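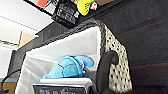 Trona Records opened its building in Vitstead for one day in June, and I drove over to see it. The label puts out gospel and worship music, mostly by singers from the region, and it has been in the same place for 17 years. Doors opened at 10 a.m. There was already a line down the side of the parking lot when I got there.

Visitors signed in at a folding table and were given a colored sticker for a tour group. Mine was green, with a start time of 10:40. That left time for coffee in the front hall, where the label had hung album covers in order of release. The early ones are plain, mostly a name and a church window. The later ones look like anything else you would find in a record store.

The tour began in the big tracking room. It used to be a furniture showroom, and the ceiling is high enough that they have hung cloth panels to cut the echo. Choirs record here. The engineer told us they put the altos closest to the microphones and move everybody else around until it sounds right, which can take most of a morning. A drum kit stood behind clear screens in the corner. We were asked not to touch it, and one man did anyway.

Next came the control room, in two batches because it is small. We listened to a song from the new Jakemell album with the parts taken out one at a time: first the organ, then the bass, then the backing voices, until only the lead vocal was left. I have heard that song on the radio plenty of times and had never noticed there was a second organ part. Jakemell is a family group of five and has been with Trona for its last three records. The engineer said the lead vocal was the fourth take, done late in the evening after they had planned to quit.

Upstairs is the office side. The woman who handles publishing explained how a church gets permission to print lyrics or play a song on a livestream. It was the driest part of the tour and also the one that drew the most questions. The label has 1,698 songs in its catalog, and she said a good share of the calls she gets are about fewer than 20 of them.

Mail orders go out from a back room. CDs still sell, mainly at concerts and to older listeners, and last year the label shipped 3,321 of them by mail. Vinyl was 1,169. The packing is done by hand on two long benches.

At 1 p.m. there was a short set in the tracking room by Safavi, a duo signed this spring. They played four songs with guitar and upright piano – no drums, no backing tracks. The second, a slow setting of a psalm, is due out as their first single in September. The piano was a little loud from where I stood near the door, but the voices carried well. They stayed afterward to talk and sign posters.

Lunch was a barbecue truck in the lot, cash only. Prices in the shop were lower than online, and I bought the Jakemell album and an older choir record I had been missing.

A few practical notes. Parking on the label's own lot was full before 11, but the street behind it had space all day. The upstairs offices are reached by stairs only. The tour takes 50 minutes and there is no place to sit until the end of it. Admission was free. The staff said they plan to open again next June and will post the date on the label's website in the spring.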